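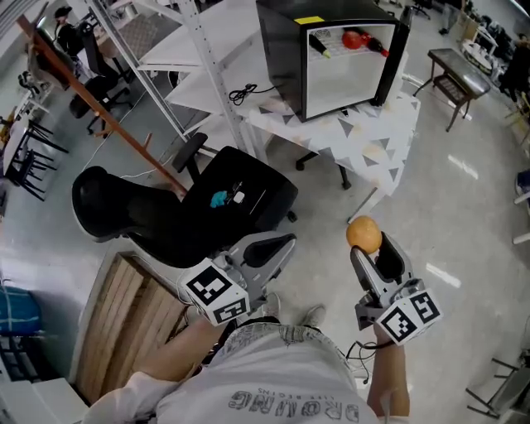 Pomance Fruit Access Program
Interim Progress Report to the Mwakalinga Fund
Submitted by the Flinbridge Food Office
Jul 25, 2022

Purpose of this report

This report covers the work of the Pomance program from January through the end of the second quarter. It is submitted under the reporting terms of the current grant and follows the order of the work plan attached to the original application. A separate financial statement has been sent to the Fund's grants office.

Background

Pomance was set up to improve the supply of fresh fruit to households in the Stostgate district of Flinbridge. Stostgate lost its last full grocery store before the grant was awarded, and residents without a car have depended on convenience stores where fruit is seldom sold and often costly. The program buys fruit in bulk from regional growers and wholesalers, sorts it at a central site, and offers it at a reduced price through pickup points located close to bus stops and schools.

Progress against the work plan

Pickup points. The work plan called for nine pickup points by the end of the grant year. All nine have been agreed in writing and are open. Two of them changed location during the period. The first moved when the host building began roof repairs, and the second moved at the request of the school district, which preferred an entrance away from the bus lane. Notices were posted at the old locations in both cases and remained up for the rest of the quarter.

Household enrollment. Enrollment stands at 1109 households. Growth was slow in the first weeks and picked up once the sign-up form was shortened to a single page. The earlier version asked for proof of address, and front desk staff reported that many people left without finishing it. The shorter form accepts a signed statement.

Supply. Apples, pears, oranges and bananas make up most of what is distributed. Berries and stone fruit were offered for a short time in early summer and were well received, but losses in transport were higher than the budget allows. The office has suspended berries until insulated crates can be bought. Supply of citrus was steady throughout the period. Pear deliveries were late on three occasions, and the supplier has agreed to give earlier notice of delays. 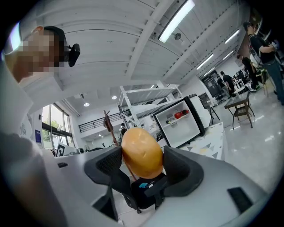

Quality and waste

Fruit is checked on arrival and again before it leaves for the pickup points. Bruised fruit that is still sound goes to the community kitchen, and fruit that cannot be eaten is composted through the city contract. Staff now record the reason for each rejected crate, which was not done in the first quarter. The new records show that most losses come from overfilled crates and from fruit delivered too ripe to last until pickup day. Both matters have been raised with suppliers, and a written guide on crate filling has been sent to each of them.

Storage temperature was less even than planned. The walk-in cooler was serviced in spring, and its door seal was replaced. Readings have stayed within the agreed range since that work was completed.

Resident feedback

Comment cards were made available at every pickup point. The most frequent request was for evening hours, followed by smaller bag sizes for people living alone. Evening hours are being tested at the two points nearest the rail station. Smaller bags will be introduced next quarter at a price set in proportion to weight. Several residents also asked for recipe sheets in other languages, and translation has been arranged through the city library. 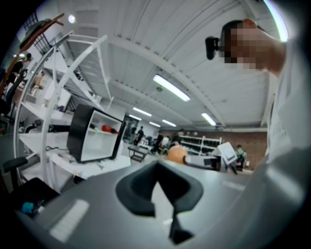
Changes to the budget

The office requests permission to move unspent printing funds to the transport line. Fuel costs rose above the amount planned, and printing costs fell with the shorter enrollment form. The total grant amount would not change. A revised budget table will follow on approval.

Work planned for the next period

The office will complete the evening hours trial, purchase insulated crates, and begin sales of the smaller bags. A short survey of enrolled households will be mailed with the fall schedule. Talks will also continue with the Flinbridge transit agency on a covered waiting area beside the Stostgate school pickup point, where lines form outdoors in wet weather. A decision on the site permit is pending with the city.

The next report will include survey results and a full record of crate rejections by supplier. Questions on this report may be directed to the Flinbridge Food Office.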